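El frigorífico pequeño arranca cada pocos minutos y el compartimento no baja de temperatura

Publicado por Ustyna Ostapchuk
10 de enero de 2025

Tengo un frigorífico de sobremesa de la marca Gevimex, modelo de compresor, comprado de segunda mano en mayo. Hasta hace un mes mantenía 4 °C sin problema con el termostato a media escala. Ahora el compresor arranca, funciona un rato corto, se oye un clic y se para. Al cabo de unos minutos repite el ciclo. El termómetro del estante superior marca 9 °C por la mañana y 11 °C por la tarde.

Lo que he comprobado hasta ahora: la tensión en el enchufe es de 229 V, la luz interior funciona y la junta de la puerta no tiene cortes visibles. El lateral del mueble se nota caliente, más de lo que recuerdo. También he probado con el termostato al máximo y el comportamiento es el mismo.

Dudo entre relé de arranque, protector térmico y falta de gas. El manual solo dice «contacte con el servicio técnico», y el servicio más cercano cobra el desplazamiento aparte. ¿En qué orden conviene descartar las causas sin abrir el circuito frigorífico?

Graston

El clic seguido de parada es casi siempre el protector térmico (klixon). Se dispara por dos motivos: el motor no llega a arrancar y consume corriente de rotor bloqueado, o arranca bien pero trabaja demasiado caliente. Hay que distinguir un caso del otro antes de comprar nada.

Si el compresor zumba entre 2 y 10 segundos y corta, no está arrancando. Si funciona varios minutos y después corta, el arranque es correcto y el problema es térmico. Por lo que describes («funciona un rato corto») no queda claro cuál de los dos es. Cronométralo.

Para el segundo caso, empieza por la ventilación. En muchos aparatos pequeños el condensador no está a la vista – va pegado por dentro a la chapa lateral – y el calor del costado es normal hasta cierto punto. Lo que no es normal es que el mueble esté encajado sin holgura. 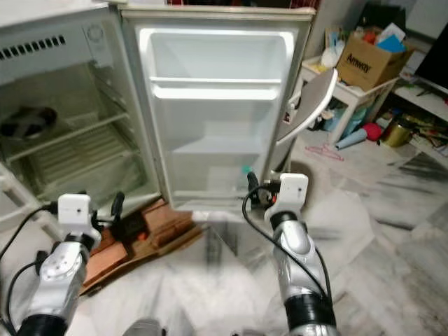 Deja 10 cm libres detrás y 5 cm a cada lado, retira la pelusa con un cepillo seco y repite la medida pasadas 24 horas. Mete el termómetro en un vaso de agua, porque en aire la lectura cambia cada vez que se abre la puerta y no sirve para comparar.

La junta, que no tenga cortes no significa que cierre. Prueba con una tira de papel: ciérrala en la puerta y tira. Tiene que ofrecer resistencia en todo el perímetro, también en el lado de las bisagras. Si en una esquina sale sola, calienta la goma con un secador a baja potencia, dale forma y mantén la puerta cerrada unas horas.

Para el primer caso, desenchufa, quita la tapa del compresor y extrae el relé. Si es de tipo PTC, agítalo: si suena a piezas sueltas, la pastilla está partida. En frío debe dar entre 5 y 50 ohmios según modelo. Mide después los tres bornes del compresor. La lectura entre marcha y arranque debe ser la suma de las otras dos, y de cualquier borne a masa tiene que dar circuito abierto. Si hay continuidad a masa, no sigas, el compresor está acabado.

skedlow

es gas, al mío le pasó igual. lo recargas y listo

Ratih Pillai

Discrepo de la respuesta anterior. El circuito es hermético y no consume refrigerante. Si falta gas hay una fuga, y recargar sin repararla es tirar el dinero. Además, en estos equipos lo habitual es R600a, que es inflamable, de modo que no es trabajo para hacer en casa.

Por otra parte, con falta de carga el síntoma típico es el compresor en marcha continua y el evaporador con escarcha solo en el primer tramo. Aquí el compresor se para, así que yo lo dejaría para el final.

Añado una comprobación a lo que dice Graston: la sonda del termostato. Si el bulbo se ha soltado de su alojamiento y toca la placa fría en un punto que no corresponde, corta antes de tiempo. El clic del termostato viene de dentro del compartimento y el del klixon viene de abajo, por detrás. Con el oído cerca se diferencian bien.

En cuanto al coste, un PTC con protector es un recambio barato. Un compresor nuevo, con soldadura, vacío y carga, no compensa en un aparato de ese tamaño.

Ustyna Ostapchuk

Cronometrado: 7 segundos de zumbido y clic, el clic viene de abajo. El relé es PTC y suena al agitarlo. Bornes de acuerdo con la suma y nada a masa. Pido el recambio.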